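I have been waiting to write this post since January, when the banner went up on the old Seidel building and I nearly drove into a mailbox looking at it. The Narkia Folk Museum is getting its permanent home! After all those years of borrowed rooms and church basements and one very long stretch above a tire shop, there will be a front door with the name over it.

If you haven't followed this on the blog, Narkia is the little museum that collects the everyday things Portuguese and Azorean families brought here or made once they arrived. Baptism gowns, fishing gear, bread bowls, accordions, a whole wall of parish festival posters going back further than my grandmother could remember. I started going because my aunt donated her wedding shawl and wanted me to check that they'd hung it right. (They had. She went and checked too.)

The preview evening started at 6 p.m. and I got there at twenty past five, which was silly, but there was already a line down to the corner. I ended up standing with a family who had driven three hours with a cooler full of sweet bread, and they fed half the sidewalk. By the time the doors opened I had sugar all over my good coat and the phone numbers of two people's cousins.

Inside, the ground floor is one long hall with the old loading doors turned into windows. I loved that they kept the brick. The Seidel company sorted and shipped buttons out of there for decades and you can still see the painted bay numbers high up on the wall. The light comes in low at that hour and goes straight across the floor, and people kept stopping in it to talk, so nobody could get through, and I didn't mind one bit.

Henrique Mota gave the welcome. He's the museum's director now, though I still think of him as the person who used to carry the folding chairs. He read out the number of objects in the collection, 1,096, and got a cheer, and then he told us that only 231 of them had ever been on display at one time. The rest have been in boxes. The new building will let them show far more, and rotate what they show, and the storage is upstairs with proper shelving and air that doesn't smell of rubber.

Then the band played! The Groleck Street Band, the same one that does the summer procession, with all the brass squeezed onto a stage meant for a speaker and a potted plant. They did the march everyone knows and then a slow one I'd never heard, and the tuba player's little girl conducted from the front row with a program rolled up in her fist.

I want to put down a few of the things on view, mostly so I remember them myself:

- The festival crown on loan from the chapel, which I had only ever seen going past me at walking speed. It is so much more delicate up close.
- A kitchen corner built from the contents of one house, down to the calendar and the flour tin.
- Letters home, with recordings you can listen to while you read. I listened to the one from the cannery worker twice and had to go stand by the coat rack for a minute.
- My aunt's shawl, in a case of its own, with her name spelled correctly.

The listening stations are my favorite thing in the whole place. There are 8 of them, each with a wooden seat and a handset like an old telephone, and the voices are local. I recognized my third grade bus driver talking about learning to make cheese from his mother. I had no idea he even liked cheese.

Upstairs will be classrooms and a workshop for the school groups. The lace and embroidery lessons are coming back too, and I've already put my name down for beginners. I can't thread a needle without swearing, so wish the teacher luck. 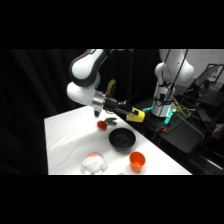
Robot arm and yellow cup over the white table.

A few practical bits for those of you who've been emailing me. The regular opening is still to be announced, but the building will be open on weekend afternoons while they finish the upper floor. Parking is behind the building, entrance off Groleck Street, and it fills up fast. Go slowly over the hump by the gate. There's an elevator and the staff were lovely about helping people with it. Family membership is $50 for the year and gets you into the concerts, which would be worth it for the band alone.

They are also still taking objects. If you have something in a closet with a story attached, call them before you bring it over, and write the story down first, even if it's two lines on the back of an envelope. My cousin has a coffee grinder she's been meaning to offer since forever and I am going to drive her there myself.

I'm going back for the first concert, and I'll be in line early again, this time with my own bread. Come say hi if you spot me!

Contact me | Copyright, all posts and recipes by the author | Back to top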